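Floka cell, notebook — 7/3/24
Student project, PC assembly task, fixture plate rev 3
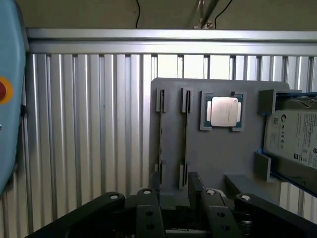
Picked up from the last entry with the plate back on the wall and the pins on the finger links retightened. Goal for the session was to get repeatable approach poses for the memory sticks and the CPU, then leave the drive alone until the Kruger group sends their version of the tray bracket.

Memory. Both RAM sticks sit on edge between the top and bottom clips. Edge-on, the camera has very little to work with: a thin dark strip between gray clips with dark slots. The detector keeps locking onto the slot of the upper clip. Restricted the search region to the span between the clips and raised exposure one step. Better on the left stick, no change on the right. Have not tried side lighting yet.

CPU. Nest holds the part square. Reflection off the heat spreader washes out the printed markings at some poses, so orientation can't be read from the print. Using the notched corners of the nest for position instead. Orientation will have to come from the substrate outline, which is dark green on gray and segments without trouble.

Drive. Tray rails are bright blue and easy to find by color. Label and barcode block not used for anything. Clearance between the right link and the ledge under the drive is tighter than the CAD says. Someone should measure this before we plan any path that goes in from below. Do not trust the Skondora export, it still has the old link length.

Motion. Approach speed limited in software for all student runs. Settling time set to 800 ms before each capture; at shorter values the pose estimate drifts between repeats. Ran 12 approaches to the left stick with no grasp command. 2 were rejected by the position check, both from the high start pose. Log is in the Rutberg folder under today's entry.

E-stop check done at start and again after the controller restart. Write it down each time, please — the last few entries are missing it.

Open:
Side light for the right stick.
Measure ledge to link, both ends of travel.
Update link length in the model and re-export.
Ask Kruger whether the bracket holes move. If they do, the plate needs to come off again and we lose calibration.
Gripping force for the RAM still a guess. Start low, use the scrap sticks.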